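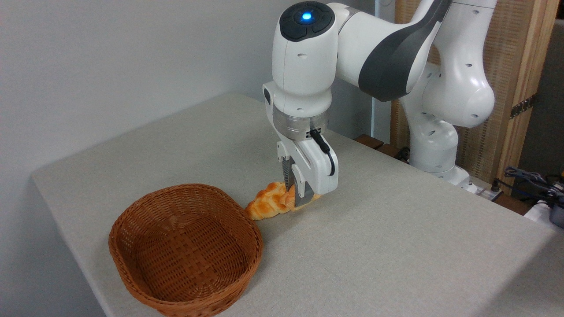

Notas para a fala sobre emprego e renda na região de Cadano. Abrir com o saldo do período: 4000 postos formais a mais, metade deles em serviços. O setor de alimentação entra aqui e costuma ser lido de forma errada. Um pão em forma de croissant ao lado de um cesto de vime vazio serve para fixar a distinção: o preço do produto na mesa reúne farinha, energia, aluguel e salário, e só a última parcela aparece na estatística de emprego. Dizer isso devagar e passar à tabela.

Tabela 1. Serviços, 2000 postos. Indústria e construção somadas, outros 2000. Comércio estável, agropecuária sem variação relevante. Lembrar que a série é de vínculos, e uma pessoa com dois contratos conta duas vezes.

Ponto sobre Dekau. O município concentra a indústria e respondeu por quase todo o ganho do setor. A ampliação da Kamel pesa no resultado — retirar a empresa da série e mostrar a linha sem ela. A curva fica quase plana de março em diante.

Ponto sobre renda. O salário médio de admissão cresceu até 2% em termos nominais, abaixo da inflação do período. Não usar a expressão "ganho real". Se perguntarem pela massa salarial, responder que ela sobe pelo número de vínculos e que o rendimento por vínculo recua.

Riscos. Crédito mais caro para as pequenas empresas. Contratos de obra que terminam no primeiro semestre. O terminal de Vistach ainda sem data de operação; a projeção de base não o inclui, a alternativa inclui. Mostrar as duas no mesmo gráfico, com a mesma escala.

Revisão dos dados. Os números de outubro são preliminares e as declarações fora do prazo ainda vão entrar. Nas revisões anteriores a construção foi o setor que mais mudou.

Pular a tabela 3 se o tempo estiver curto. Perguntas depois do gráfico das projeções. Versão de novembro de 2022, substitui a que foi enviada com o convite.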